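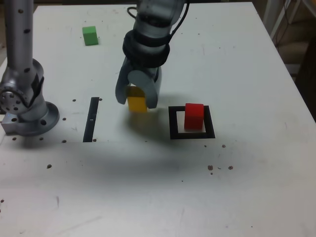

The Lower Hall Opens Its Doors

Indoor rowing comes to a town with no river

By the staff of the regional sports desk
Oct 27, 2018

PALUS – The nearest navigable water to Palus is a reservoir on the far side of the hills, and it is closed to boats of every kind. For as long as the town has had a sports association, rowing has therefore been absent from its list of activities, which runs from athletics to table tennis and has changed very little over the years.

That list was amended in January. The Palus Indoor Rowing Club was admitted as a full section of the association, with a training space of its own in the lower hall of the Prernier leisure centre, a published timetable and a place in the county league. By the close of its first season it had sent a squad of 20 to the regional championships at Rerkmont and had returned with 3 medals, one of them gold.

The club's results are modest when set beside those of the established boathouses along the coast. Its rate of growth is more unusual. Membership now stands at almost 100, and the section has had to operate a waiting list for its evening sessions since the end of the summer.

A sport without water

Indoor rowing has long been treated as winter preparation. Crews who could not go afloat in poor light or high wind moved to the machines, completed their distance and looked forward to the spring. Competition on the machine grew out of that habit, and for many years the people who entered were, with few exceptions, people who also rowed on the water.

The county league took a different view when it revised its rules. Clubs are no longer required to hold mooring rights or to own a boat in order to affiliate, and an athlete may now represent a club in the indoor events without holding an outdoor registration. Palus was the first inland town to apply under the revised rules. Arango, which lies further along the same valley, followed some weeks later.

The standard race is rowed over 2,000 metres. Each competitor sits at a machine with the others in a row alongside, and a large display at the end of the hall shows the relative position of every entrant. A strong club athlete will finish in well under eight minutes. There are shorter sprints, a longer endurance event and a relay in which the members of a team change places on a single machine, and it is the relay that has proved the most popular with spectators.

The change-over is the difficult part. The outgoing rower must release the foot straps, clear the seat and allow the next member to sit down while the flywheel is still turning. Experienced teams lose very little speed. At its first league meeting, the Palus women's relay lost so much time in the changes that it finished last in its heat, although its average pace while rowing was the second best recorded in the hall. The squad spent the following month practising almost nothing else.

The lower hall

The Prernier centre was built in two stages. The upper hall, with its sprung floor and tiered seating, is used for basketball and badminton and is booked throughout the week. The lower hall was intended for equipment storage and later served as an overflow room for examinations. It has a concrete floor, a low ceiling and a single row of windows at the level of the car park.

None of this is a disadvantage for rowing machines, which need a level surface and a good supply of air and very little else. The centre laid rubber matting, replaced the ventilation and agreed a five-year arrangement under which the club has exclusive use of the hall before work and on most evenings. During the day the machines are available to the general membership of the centre, and the club receives a small share of the fees.

The hall now holds 20 machines in two facing rows, with a gap of a little over a metre between each. A whiteboard at the door lists the session of the day. There is no music during the technical sessions, a rule that was unpopular at first and has since been extended, at the members' own request, to the Saturday distance piece.

New members attend an introductory course before they are admitted to the squads. The course covers posture, the order of movement through the stroke and the correct setting of the damper, and it places particular weight on the return to the front of the slide, where beginners tend to hurry. Participants are not timed until the course is complete. The club considers that early timing encourages people to pull with the back and shoulders before they have learned to push with the legs, and the injury records kept in its first season support the policy. Two minor strains were reported, and both members returned to full training.

Who rows

The association had expected the new section to draw chiefly on existing members, and in particular on runners and cyclists looking for winter training. A number of these did join. The larger part of the intake, however, came from outside the association altogether, and included many adults who had taken no organised exercise since leaving school.

The early-morning group is the oldest in the club by average age. It was set up for shift workers from the industrial estate and has since attracted retired residents of the surrounding streets, who use the session before the centre's café opens. Several of its regulars have entered the league's veteran categories, and it was this group that supplied the club's gold medal at Rerkmont, in the women's 60 to 64 sprint.

The junior section is smaller and more closely supervised. Juniors row shorter distances than adults, are not permitted to compete in the endurance event and must have completed a full term of training before they are entered for a league meeting. The two secondary schools in the town each send a group after lessons. An inter-school relay, held in the upper hall at the end of the summer term, was watched by a crowd that filled the lower tier of seats.

Adaptive rowing has been part of the timetable from the outset. Fixed-seat attachments are fitted to a pair of machines nearest the door, and the athletes who use them train in the same sessions as the other squads. The league introduced adaptive categories at all its meetings this season, and Palus has entered them at every opportunity.

The meeting at Rerkmont

The regional championships are held in the exhibition hall at Rerkmont, a building large enough to accommodate the racing machines, a separate warm-up area and several hundred spectators. For most of the Palus squad it was the first experience of competition outside the league.

The morning was given over to the individual events. Palus reached the final in two of the open categories, finishing fifth on each occasion, and took silver in the men's adaptive event after a close race in which the lead changed hands repeatedly over the second half. The veteran sprints followed. The winning margin in the club's gold medal race was less than a second, and the result was not confirmed until the times had been checked at the control desk.

The relays closed the programme. The women's team that had finished last at its first league meeting was drawn beside Arango in the final, and the two valley clubs were level for much of the distance. Palus made its last change cleanly and finished third, with Arango fourth. Both teams were inside the times they had set earlier in the season.

The championship rules allow machines to be inspected after each round, and there was a delay of some length before the relay final while a faulty display was exchanged. The organisers have said that spare units will be set up in advance at future meetings.

The season ahead

The league will expand next year to include a meeting at the Prernier centre, the first it has awarded to an inland venue. The racing will take place in the upper hall, and the lower hall will be used for warming up. The basketball and badminton sections have agreed to give up their bookings for the weekend concerned, and the association will open the tiered seating to the public without charge.

The question of capacity is less easily settled. The club cannot add machines to the lower hall without reducing the space between them, and the centre has no other room of suitable size. A proposal to start an additional session late in the evening is under consideration, although it would depend on the centre extending its opening hours. A second possibility is a joint session with Arango, where the hall is larger and the membership for the present is smaller. The two clubs have already trained together on several occasions, and have agreed in principle to enter a combined crew in the open relay if the league's rules permit it.

There has also been some discussion of the water. A small number of members have asked whether the club might arrange visits to one of the coastal boathouses, so that those who have learned on the machine can try a boat. The club has made enquiries and expects to offer a first visit in the spring, subject to a swimming test and to the tides. Places will be limited, and members who have completed a full season will be given priority.

The introductory course for new members resumes in January. Applications may be made at the reception desk of the Prernier centre, where the current waiting list for evening sessions is also displayed.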